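Balance de la temporada de otoño en el cineclub Pimentel

Con la proyección de diciembre concluye el ciclo que este blog ha seguido desde su apertura y que ha reunido 11 largometrajes en la sala pequeña del Pimentel. Procede dejar constancia de algunas impresiones, formuladas a título personal y sin ánimo de sustituir el programa de mano.

La película de clausura fue «Gruvbridge», segundo largometraje de Jolien Michiels. Relata el regreso de una ingeniera a la localidad minera en la que trabajó su padre, con el encargo de certificar el cierre definitivo de un puente ferroviario. El argumento admite pocas sorpresas y la directora no las busca. Su interés reside en los tiempos muertos: las esperas en la oficina municipal, los trayectos en autobús, las comidas con una tía que apenas habla.

La duración, de 83 minutos, resulta adecuada. Michiels prescinde de la música durante toda la primera mitad y confía el peso dramático al sonido ambiente, decisión que exige una sala silenciosa y que el público respetó. La interpretación de Mirjam Van Wijk en el papel de la ingeniera es sobria, quizá en exceso durante la escena del juicio, donde se echa en falta una réplica de mayor intensidad.

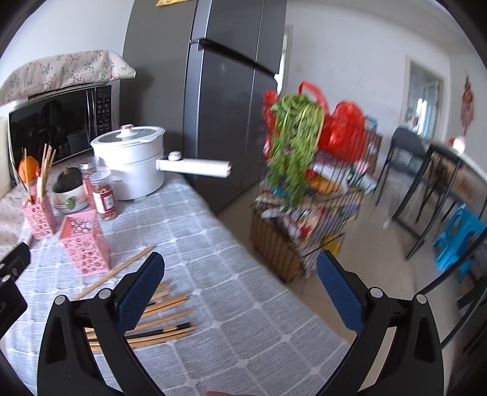
Palillos sobre el mantel de cuadros.

Menos convincente me pareció «Clulta», exhibida en la misma sesión. Se trata de una comedia de enredo sobre dos hermanos que heredan una empresa de mudanzas, con un arranque ágil y un desenlace precipitado. El doblaje tampoco favorece al conjunto. Habría sido preferible la versión original con subtítulos, como en el resto del ciclo.

En cuanto a la organización, la asistencia media se situó en torno a 16 espectadores por sesión, cifra modesta para una sala que merece mejor fortuna. El cambio de horario a las ocho y media de la tarde perjudicó a quienes dependen del último tren.

La distribuidora Pralmont ha confirmado que «Gruvbridge» tendrá un segundo pase en primavera, acompañado de un coloquio con la directora. Las entradas podrán retirarse en la taquilla del Pimentel desde una hora antes de la proyección.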